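Kaewsai Cellar Controller, Model 802
Setting the Fermentation Temperature
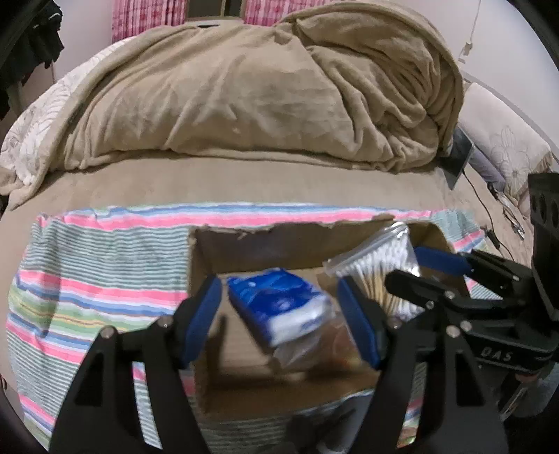
SET-UP GUIDE — SECTION 5

Please read this section before you put the first juice in the tank. The controller must already be fixed to the wall and connected to the cooling valve, as explained in the section before this one.

The 802 can control two tanks. Each tank has its own probe and its own valve. On the screen they have the names Tank A and Tank B, and you cannot change these names.

5.1 Placing the probe

1. Close the cooling valve by hand.
2. Clean the probe pocket of the tank and dry it with a paper towel.
3. Push the probe into the pocket until it stops. Do not use force.
4. Tighten the ring with your fingers only.

CAUTION: Do not use a wrench on the ring. The thread is soft and it can break inside the pocket.

Note: In tanks up to 3000 liters, one probe is enough. For a bigger tank, ask your dealer for the Tilau double probe and read the sheet which comes with it.

5.2 Entering the temperature

1. Turn the main switch to ON. The screen shows the Kaewsai name, and after that the actual temperature of Tank A.
2. Press MENU and hold it until the light is blinking.
3. Choose the tank with the arrow keys. Press OK.
4. Choose the wine type: WHITE, RED or FREE. With FREE you can enter your own value.
5. Set the highest temperature you want to allow. Press OK.
6. Set the difference. This is how many degrees the tank must cool down before the valve closes again. The factory value is 2.
7. Press OK again to save. If you leave the menu without saving, the old values stay in the memory.

Note: A very small difference makes the valve open and close too often. The valve will wear out early — this is not covered by the guarantee.

5.3 Testing the valve

1. Open the cooling valve by hand.
2. In the menu, choose TEST, then the tank.
3. Listen at the valve. You should hear one click when it opens and one more when it closes.
4. If there is no click, go back to the wiring table and compare the colors of the cables.

WARNING: Fermenting wine gives off carbon dioxide. Air the cellar well before you enter, and never work alone near the tanks during fermentation. The 802 does not measure gas.

5.4 Alarm

The alarm sounds when the tank stays above the highest temperature for longer than the alarm delay. Press any key to stop the sound. The red light stays on until the temperature is correct again.

To change the delay, open MENU, then ALARM, then DELAY.

Text of this section: Jaruwan Pongsiri. Checked by Benito Nieto, 07/03/2018.

Continue with Section 6, Cleaning Mode.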